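**Product review: Kuvton office desktop support plan, first year**

The Otport Community Learning Trust operates 74 desktop computers across its reading rooms and enrolment offices. In February the Trust moved these machines from ad hoc repair to the Kuvton support plan. This review sets out our experience of the service for other organisations of a similar size.

The plan is sold in two tiers. We took the lower one, at £3000 for the year, which covers telephone advice, collection and return, and labour. Parts are charged separately. The agreement is short and clearly worded, although the section on data handling refers to a schedule that was missing from our copy and had to be requested twice.

Telephone support is open from 8 am to 6 pm. Calls were answered promptly in the mornings, less so after lunch. Staff were courteous and did not press us to replace older equipment where a repair would do.

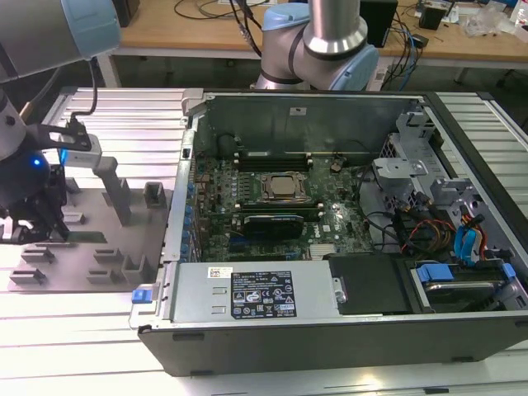 Charges for parts came to £715 over the year. Each invoice listed the item, the asset number and the name of the technician, and our finance office found these easy to reconcile. One drive was billed twice; the error was corrected within the month.

Collection was the weakest part of the service. Drivers were given a single contact for all sites, and on several occasions arrived at the wrong building. Giorgia Villa, our premises manager, raised the matter with Kuvton in writing. Separate contacts are now held for each address and the problem has not returned.

The online portal is plain but serviceable. Requests can be logged and followed without difficulty – searching past requests is another matter, as results cannot be sorted by site.

We rate the plan as good for reliability and cost, and fair for logistics. The Trust has renewed on the same tier. Organisations that require evening cover should ask for the terms of the higher tier before signing.

Prepared by Wilfredo Rivera, Office Services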